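Print this thread | E-mail this thread

Altcombe Manipulation Laboratory
2021-01-29

1/ The Laboratory has completed its first comparison of two parallel grippers on a shared set of kitchen tasks. A short summary follows. The full report will be sent to project partners.

2/ The grippers compared were the Coltport C2 and the Melnyk wide-stroke model. Both were mounted on the same arm and run from the same Arnia controller, with no change to the motion settings between them.

3/ Each gripper was assigned 7 tasks. Of these, 3 required the use of a hand tool: a spoon, a spatula and a small brush. The remainder were direct grasps of cups, lids and packets.

4/ On direct grasps the two models performed alike. The Coltport closed faster. The Melnyk was more tolerant of errors in approach angle.

5/ The hand tools separated them. Thin metal handles turned in the Coltport's standard pads when the tool met resistance. Softer pads reduced the turning and will be used in all further spoon trials.

6/ Over about 700 attempts, the controller lost its connection twice. Both runs were repeated and are marked in the log.

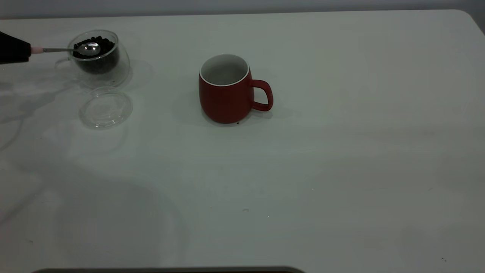
Page last changed: 2021-01-29

7/ Coffee beans remain the most demanding material in the set. The spoon has to clear the rim of a glass cup before it reaches the beans, and clear glass is difficult for our depth camera. The rim and the round glass lid are both poorly registered against a pale tabletop. The red mug is found without difficulty.

8/ A second camera position will be tested before the glassware tasks are scored again. Until then, results for glassware should be treated as provisional.

9/ Partners wishing to propose additional objects for the July trials should write to the Laboratory office, giving the dimensions and weight of each item.

Print | E-mail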